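FOR IMMEDIATE RELEASE
November 14, 2024

Trimport Opens "Where Does This Go?", a Season of Free Evenings for People Who Keep Oranges in the Dish Rack

BRUNSKA: Trimport, the home storage shop on the lower end of Ekex Street, will begin a run of free tidying evenings this month for anyone whose counter has stopped being a counter. The sessions last 38 minutes each, a length chosen after a trial in April showed that this is how long a grown adult can talk about baskets before asking if there will be food.

There will be food. Mamo, the lunch place next door, is sending over flatbread and lentils, and has asked that people bring their own plates. Plates may be washed on site and stood in a rack, at which point the evening's first lesson will already be under way.

The series takes up the problem of things that arrive on a surface for a moment and then live there. Trimport has sold racks, trays and bins for 31 years and admits, with some discomfort, that selling people more containers has not always left them with less mess. A dish rack bought for dishes will, within a week, take in a tray, then a piece of fruit, then whatever the fruit was sitting on. The phone goes down next to it and is hunted for in every other room.

"We used to tell customers that everything needs a home," said Mitiku Berhe, who runs the shop floor and will lead the evenings. "Then I went to my own kitchen and found that everything had a home and it was the same home."

The opening session, "The Rack Is Not a Shelf," deals with exactly this sort of household gathering: a flowered plate with a brown rim, a woven bamboo tray and one orange, all enjoying the same wire rack, with a phone in a light blue case on the floor of the arrangement. 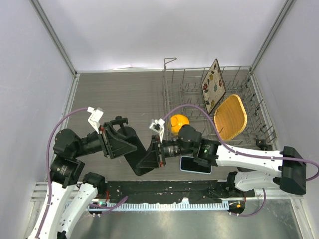
My tray has been in with the plates since the spring and I would like to know who it is hurting, wrote Odile on the sign-up sheet, under "What do you hope to learn?" Trimport has reserved her a seat near the front.

In fairness to Odile, the shop does not hold that every mixed rack is a crime. A woven tray needs air after a rinse, and standing it on edge between the tines is a sound way to give it some. The trouble starts once it is dry and nobody takes it out. Berhe's advice is to empty the rack before bed, put the plate with the plates, hang the tray on a hook and place the orange in something built for an orange, or eat it.

The second session, "Flat Things Attract Flat Things," turns to tables. It covers phones, mail, coasters and the objects with round, heavy bases that are set down once and then steered around for years. Guests will be asked to pick one landing spot for the phone and defend it for a week. Trimport suggests a place away from the sink and away from the fruit, whose basket tends to spread its influence over the nearby tabletop.
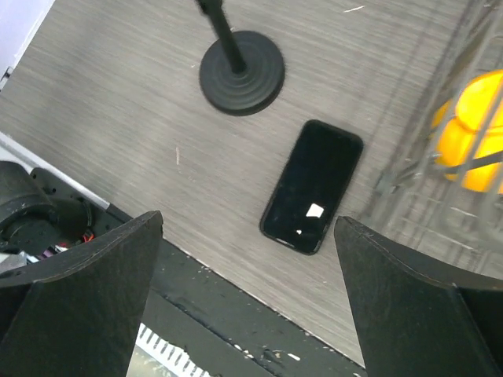 A caller named Teo wanted it put on record that he has a landing spot for his phone, that it is a very good one, and that his keys, a candle and a jar of buttons have since landed on it too. He was told this is covered in session two.

Each evening is limited to 15 guests, owing to the number of chairs. No purchase is required. Guests who feel they must buy something will be asked once, politely, where they plan to put it.

WHAT TO BRING
A plate for supper.
One object from your kitchen that has no agreed place. Please leave the large appliances at home; the April group did not.
A bag, in case you decide to part with the object. There is a swap table by the door, and 2 items per person may go home from it.

SIGNING UP
Names are taken at the Trimport register during shop hours, on the clipboard beside the drawer dividers. If the clipboard is not there, please ask. It has been moved a few times and we are working on it.

Press contact: Mitiku Berhe, Trimport, Brunska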